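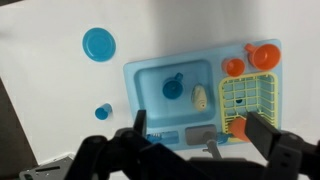 Why does a car need gears at all, Trinh Lý wanted to know, when you can just press the pedal harder? What a brilliant question! To answer it we need to get under the bonnet and think about spinning.

A petrol engine loves to spin. On the dashboard of lots of cars there's a dial called a rev counter, and when the needle points to the 3 it often means the engine is turning 3000 times every minute. That's 50 turns in a single second, quicker than you could ever count them. If the wheels went round that fast too, the car would be going faster than a racing car, even on the way to the shops!

So between the engine and the wheels sits a gearbox. Inside are lots of toothed wheels called gears (or cogs), and they fit together so that when one turns, it pushes the next one round.

Imagine a little gear with 10 teeth pushing a big one with 20. The little gear has to go round twice to turn the big one once. The big gear turns more slowly, but it turns with twice the push, and we call that turning push "torque". It's a lovely word to say out loud.
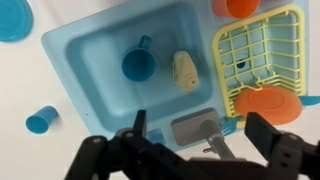

My bike does that, wrote Kekeli Kpodo, and the easy gear makes my legs go really fast up the hill but I hardly move!

Yes, exactly like that! First gear in a car is the easy gear on your bike. The engine spins lots of times for each turn of the wheels, so there's plenty of push to get a heavy car moving from a standstill. Once it's rolling along it doesn't need so much push, so the driver changes up to second, then third, and on up to the top.

Now for the clever bit. In first gear, with the engine turning 3000 times a minute, a car might only be trundling along at the speed of a bicycle. In top gear, with the engine spinning just as fast, that same car could be doing 70 miles an hour on the motorway. 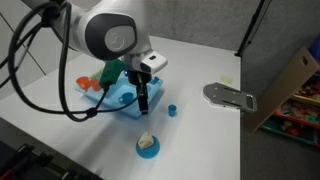
What does the clutch do?

Changing gear while everything is being pushed hard would make a horrible crunch. The clutch lets the engine and the gearbox come apart for a moment, a bit like two people letting go of each other's hands. 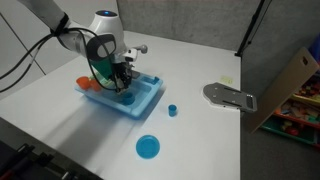

When the driver lifts the left pedal again, the two join back up gently and off goes the car. In an automatic, the car sorts all this out by itself, and there's no clutch pedal to press. Next time you're on a long drive, listen to the engine as the car speeds up. The sound climbs higher and higher, drops, and starts climbing again. Each drop is a gear change!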